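Folding soft things with the hand-held gripper: a how-to for new club members

If you joined us after the summer break, welcome, and please don't be put off by how silly you feel the first few times. Picking up cloth with two fingers on the end of a handle is a strange way to spend an evening, and every one of us has sat on the floor at some point muttering at a sock. It does get easier, I promise, and by the time the Standavitz Cup comes round you'll be doing it while chatting about something else entirely.

Our entry this year is called Irnero, and its task is tidying a bedroom. We teach it by doing the job ourselves with the gripper held in one hand, over and over, and saving each go as a separate clip. We're hoping for 2000 good ones before the entry closes. So when you take a gripper home, you aren't just practising, you're adding to the pile (and we're very grateful!).

What you need

A gripper, charged, with both finger pads on firmly. A bed with its cover on. A few soft things of different kinds: a cushion cover, a scarf, a jumper, a cloth bag. Daylight if you can get it, though a good ceiling light does nearly as well.

Don't tidy the room first. I know it goes against everything your mum taught you, but Irnero has to cope with ordinary bedrooms, and a heap of clothes by the wall is just the kind of thing it will meet on the day.

Step 1: Get hold of it properly

Lay your piece of cloth on the bed and come at it slowly with the fingers open. Bring them down on either side of a fold or a thick edge, then close gently until the cloth stops slipping. Most beginners snatch. If you find you've picked up the bed cover as well, and you will, open up, back off a little and try again a bit higher. Keep the clip even so, but put an "r" for retry at the end of its name.

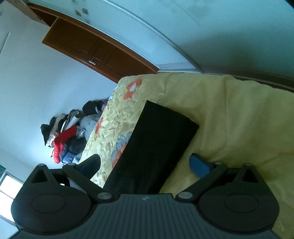
Soft black item between the fingers, on the flowery cover.

Thin cloth wants a smaller bite than you'd think, and padded things want a bigger one. If you are left-handed, hold the gripper whichever way your wrist is happiest. We tried making everyone do it the same way last year and all it gave us was sore arms.

Step 2: Lift, move, lower

Lift only as high as you need to clear the bed. Carry the cloth across at a steady pace, the sort of pace you'd use with a full mug of tea, and lower it until it is lying on the cover before you open the fingers. Dropping it from a height looks quick and cheerful but it lands differently every time, and Irnero learns very little from that.

Step 3: Spread it out

Larger pieces need opening out before you can fold them. Take one corner, draw it towards the edge of the bed, let go, and bring the gripper well back before you go for the next corner. Pause there for a breath with the fingers open. That little pause is where we cut one clip from the next, and clips without it have to be sorted out by hand (usually by me, on a Thursday, with biscuits).
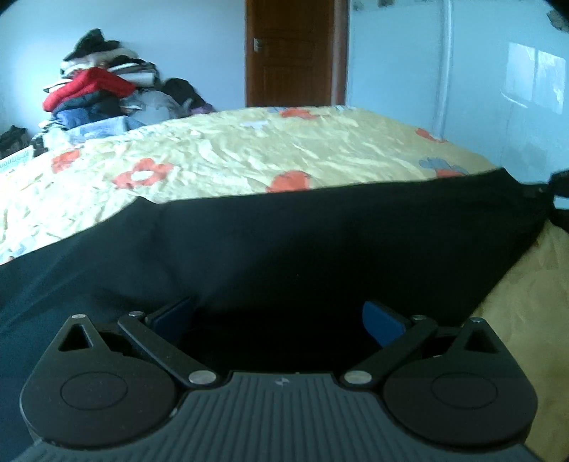 Standeo, July

With a big dark sheet like this one, look for its edge against the bed cover and aim there. The middle is hard work, as the folds all run into one another in the shadow and it's difficult to judge how deep you're going. Work from the outside in, smoothing as you go, and leave small wrinkles alone.

Step 4: Fold and finish

Take the near edge, carry it over to the far one, lower, let go, pull back. Do it once more the other way if the piece is large enough. A wonky fold is fine. Stop the clip once your gripper is clear of the bed.

Aim for 56 clips in a sitting and then have a proper rest. Your hand goes before your patience does, and tired clips are wobbly ones. Copy everything to the club drive the same evening, in a folder with your initials and the name of the room, and bring the gripper back with its charger.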